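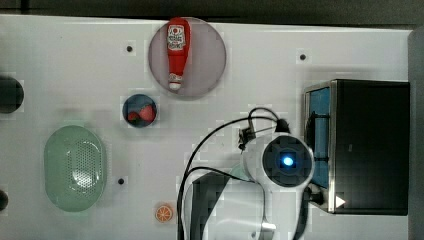
The share kitchen at Birthorpe has been open to groups since July, and most of what sits on its shelves was given by people in the neighbourhood. The white table is where most groups set up. The toaster oven stays at the right-hand side, and the pale green colander is the one to use for rinsing fruit. Bookings are $26 a session, and the key is at 11 Althorpe Street.

Fruit and sauce
Two strawberries in the dark blue bowl, a slice of orange, and ketchup on the mauve-grey plate. Please label any food you leave behind with your group's name.

Mint green bowl
A good one for salads or for mixing a small batch of dough. It goes back on the second shelf when you've finished.

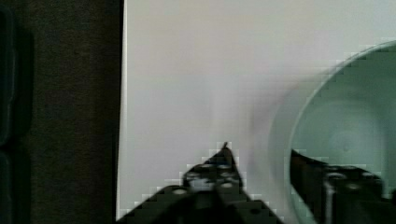
Giving something to the kitchen
We are after tea towels, a bread knife and mugs in any colour. Leave them with Valter Amaral at the front desk. We can't take chipped plates or anything electrical.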